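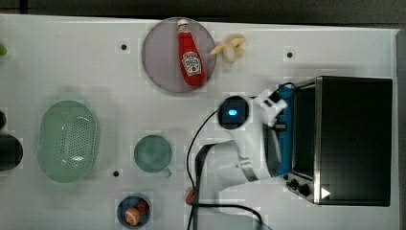

Re: Remote control or hand guiding for the oven task

swijaya, 8/3/19
The Kevel group has recorded 62 demonstrations at the toaster oven by remote control. We request comments before recording continues.

bremard_lab
We recommend hand guiding. Our operators required 30 practice runs before their remote control was smooth.

fuchs_k
I disagree. A hand on the arm blocks the overhead view of the table, the plate and the colander.

bremard_lab
The objection is noted. Joint readings would still be usable.

swijaya
Remote control will be retained for now.
Slamet Wijaya, Hirnlow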